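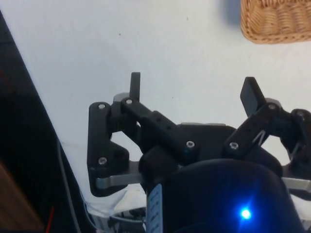

7th July
Korketo tile, edge lift on the second adhesive

Carried on from Hadi's batch. Tiles are the unsealed Korketo, glued to fibre cement offcuts with the Yammine water-based contact adhesive, both faces coated, rolled once in each direction. Left under weights for 96 hours, then weights off and edges measured with the feeler gauge at the corners and mid-sides.

Corners have lifted on every tile from the outer carton. Mid-sides are flat. Tiles from the inner carton are flat all over. Same adhesive tin, same roller, same bench, so the tin is ruled out for now.

Weighed the leftover tiles from both cartons. Outer carton is heavier per tile. It was standing against the roller door, and the wrap on it had been slit for the colour check. My reading is that the tiles went down damp, dried after the weights came off and shrank on the top face first. Needs an oven-dry weight before I write that anywhere else. 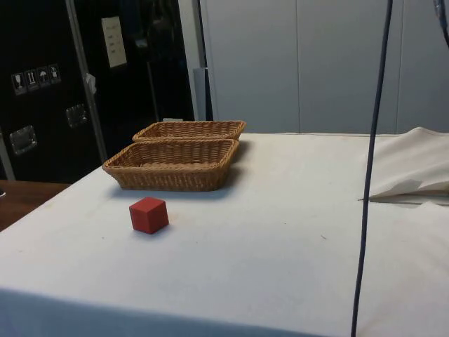

How long should the tiles sit in the room before gluing?
Until two weighings a day apart agree. Corkance gave us a time on the phone, but it assumes sealed cartons, and ours weren't.

Open time was the other variable. Essam coated his set and waited until the film went clear at the edges, 30 minutes by the wall clock. Mine went down sooner, with a grey patch still showing near the middle. Peeled a tile from each set:

Essam's set: cork tears before the bond lets go, even layer of granules left on the board.
Mine: clean release over the grey patch, cork tear elsewhere.

So the short open time costs bond strength in the centre but doesn't account for the corners. Two separate faults. Keep them apart in the write-up.

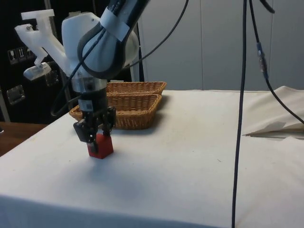 Red cube on white cloth.

Roller pressure still not controlled. The hand roller has a flat spot and the handle is loose. Omar has ordered a new one from Lustari. Until it comes, note who rolled each tile on the back of the board in pencil (marker bleeds through the cement face).

Tried a bead of water on the sealed sample while waiting. Stood up on the surface, wiped off, no ring. On the unsealed tile it soaked in and raised the grain.
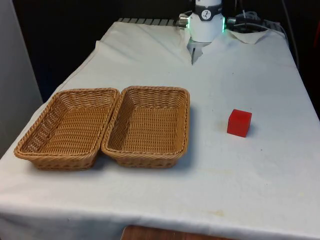
Lina Azar: I'd lay the grain crossways on the next lot before blaming moisture for all of it. The corners that lifted most on mine were all on the same side of the sheet, and I hadn't marked the direction on the others.

Fair. Next lot: 3 tiles each way, arrow on the back, all from the inner carton, all at the longer open time. Outer carton goes on the rack with spacers and gets weighed each morning.

Oven is booked out by Keir. Ask him for a shelf.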